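International Monetary Economics
Lecture 6 handout: Pegs, baskets and currency boards
Halau School of Public Finance
Issued 2018-10-26

This handout accompanies the sixth lecture. It should be read before the seminar, together with the Vallejo reader, chapter 4. Students who missed the previous lecture should first revise the balance of payments identity, as it is used below without further proof.

6.1 Why a country fixes its exchange rate

A government that fixes its currency gives up the use of interest rates for domestic purposes, at least where capital is free to move. In return it expects lower inflation, steadier trade prices and cheaper borrowing abroad. The size of these gains depends on whether traders and lenders believe the commitment will be kept.

A single-currency peg is the simplest form. The central bank announces a rate against one foreign currency and stands ready to buy or sell at that rate. The difficulty arises when the country's trade is spread among several partners. If the anchor currency rises sharply, exports to every other market become dearer, whatever the state of demand at home.

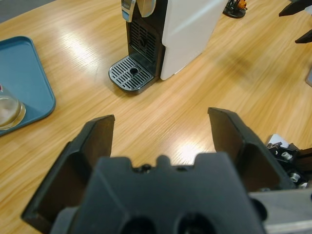 6.2 The basket peg

Under a basket peg the home currency is fixed against a weighted group of foreign currencies. Weights are normally taken from shares in trade, although some authorities use the currency of invoicing or the currency composition of external debt. The three methods may give very different results. A country may sell most of its goods to its neighbours and still be paid for them in dollars.

The value of the basket at any date is the sum of each component amount multiplied by its price in home currency. Note that the component amounts are fixed on the base date, and that the effective weights therefore drift as exchange rates move. A currency that appreciates against the others takes a larger weight until the basket is next reviewed.

Publication of the weights is a matter of policy. Full disclosure allows firms to hedge and allows outsiders to check that the rule is being followed. Some central banks have kept the weights confidential in order to retain a margin of discretion, and have usually paid for it in reduced credibility.

6.3 Worked case: Lundalley

Lundalley is the small open economy used in all problem sets for this course. Its currency, the crown, is tied to a basket of 2 foreign currencies, A and B. The basket index is set at 100 on the base date, with each currency given an equal weight.

Suppose that A rises by 10 per cent against the crown and B is unchanged. The index becomes 105. The central bank is required to hold the index at 100 and must therefore allow the crown to appreciate until the weighted sum returns to that figure. The crown ends weaker against A than on the base date and stronger against B.

Trade accounts for Lundalley are given in Table 6 of the Vallejo reader. Household appliances are entered there as finished consumer goods and priced in currency A.

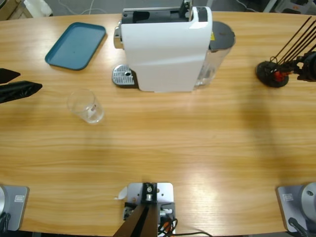 Fig. 6.1. Capsule coffee machine, with glass cup and tray.

6.4 Reserves and the currency board

A peg of either kind must be defended from reserves. Where the central bank holds foreign assets of 471 million against a monetary base of the same amount, every unit of base money could in principle be redeemed. This is the arrangement known as a currency board. It leaves very little room for lending to commercial banks in distress, and students should be able to explain why with reference to the central bank's balance sheet.

Under an ordinary peg, cover is usually less than full. The Budent lecture notes, placed on the course page in July, set out the standard model of a speculative attack in which reserves fall slowly at first and are then exhausted in a single step.
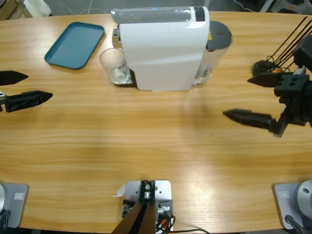 The effect of a change in the basket on domestic prices is known as pass-through. It is seldom complete. Importers hold stock bought at the old rate, retailers are slow to alter listed prices, and part of the final price consists of local rent, wages and tax. Take a white capsule coffee machine such as the one on the table, with its transparent water tank and the clear drinking glass at its dispensing side. If the machine is invoiced in A and the glass in B, a rise in A alone alters the relative cost of the two to the importer, even where the basket index has been brought back to 100. Holding the index constant does not hold each import price constant, and written answers should keep these two statements apart.

6.5 Preparation for the seminar

Students should prepare written answers to the following 2 problems. Answers should not exceed one side each.

Problem 1. Recalculate the Lundalley index on the assumption that A carries a base weight of 70 per cent and rises by 10 per cent against the crown, B being unchanged. State the direction in which the crown must move.

Problem 2. Explain how the choice between trade weights and invoicing weights would affect a country that exports mainly raw materials. Refer to section 6.2 and to the Vallejo reader.

Answers are to be submitted through the course page before the seminar. Late work will be read but will not be marked.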